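# Hawthorne Gripper Comparison

The **Hawthorne Gripper Comparison** was a bench evaluation of two-finger robotic grippers and wrist-mounted cameras, carried out by the Ondeo automation laboratory in Ukdale. It takes its name from the Hawthorne building, in which the laboratory occupies part of the ground floor. The programme began in July 2018 and its report was released on November 2, 2018. It is cited within the laboratory mainly for its treatment of grasp centring and for the controller settings that it recommended for paired-arm work.

## Background

Before the comparison, the laboratory used a mixture of end effectors acquired for separate projects. Each had been tuned by the group that bought it, and results obtained with one gripper could not readily be set beside those obtained with another. Differences in fingertip wear, closing speed and camera calibration were seldom recorded. An internal review recommended a common procedure, to be run on a single bench with two arms working over a shared surface.

The procedure was drafted around a controller known as **Flarkow**, developed at the laboratory to coordinate the motion of a left and a right arm from one command stream. Flarkow had previously been used only in simulation and for single-arm trials. The comparison was therefore intended to serve two ends: to rank the candidate grippers and to establish whether the controller could keep both arms clear of one another in a confined workspace.

## Method

### Test objects and tasks

Small cubes were adopted as the standard test objects. Their parallel faces suit a two-finger grasp, and any rotation during closing can be measured readily from an image. Softer and irregular objects were considered at the drafting stage but were left to a later programme.

Three tasks were defined. In the first, a single arm lifted a cube, held it for 15 seconds and returned it to its starting point. In the second, each arm was assigned one cube and both grasps were attempted together. In the third, a cube was passed from one gripper to the other above the table. Each gripper pairing was scheduled for 100 trials of every task before any adjustment of the controller was permitted.

Paired trials started with the fingers fully spread. The starting position of each cube was varied between trials, so that neither arm could rely on a stored path. 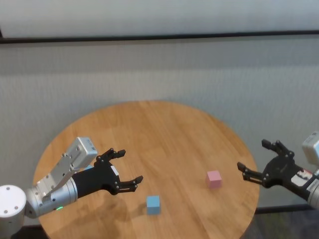 The adequacy of cubes as a test object was questioned in a comment appended to the report by Ukdale, which argued that flat-sided blocks favour any gripper with parallel closing and that a cylinder or a folded cloth would have separated the candidates sooner. The laboratory accepted the point in part. Its published reply stated that cubes had been chosen for repeatability, and that the ranking should not be extended to deformable goods.

### Cameras

Cameras were carried at the wrist of each arm, with a further view taken from the head position. The wrist views were used for the final approach and the head view for locating objects and for checking clearance between the arms. Calibration was repeated at the start of each session and again whenever a gripper was exchanged.

Shadow presented a recurring difficulty. An arm reaching over a light-coloured tabletop could darken a large part of the work area as seen from the head, and early versions of the detection routine sometimes placed the edge of an object too far toward the shaded side. Fixed exposure was adopted in place of automatic exposure, and the colour thresholds were set separately for the two wrist cameras.

### Controller

Flarkow issued position commands to both arms and monitored the distance between them. Where the planned paths came within the permitted margin, the controller slowed the arm that was farther from its target. Gripper commands were handled on a separate channel — an arrangement retained from the single-arm version — and this was later identified as the cause of a small delay between arrival and closing.

## Results

A total of 2,000 trials were begun, of which 703 belonged to the hand-over task. The remainder were divided between the single-arm and paired-grasp tasks. Trials interrupted by a communications fault were logged but excluded from the ranking.

The report found little to distinguish the candidates in the single-arm task. Differences became apparent in paired grasping, where grippers with slim fingertips were better able to close on a cube placed near another object. The same fingertips performed less well in the hand-over task if the cube was presented at an angle, as the smaller contact area allowed it to pivot. Broader pads reduced the pivoting but required more clearance on approach.

Wrist cameras improved centring for every gripper tested. The benefit was greatest when the object was partly hidden from the head view by the arm itself. The report noted, however, that a camera module mounted above the wrist increased the volume that had to be kept clear, and that several of the slowdowns imposed by Flarkow were attributable to the camera housings and not to the fingers.

## Later use

Following the report, the laboratory adopted a slim-fingered gripper as its default for paired work and kept broad pads in stock for hand-over tasks. The gripper channel in Flarkow was merged with the arm channel, and the clearance model was revised to include the camera modules. The written procedure, known informally as the Hawthorne sheet, remained in use for the acceptance testing of new end effectors.

## See also

- End effector
- Hand–eye calibration
- Parallel-jaw gripper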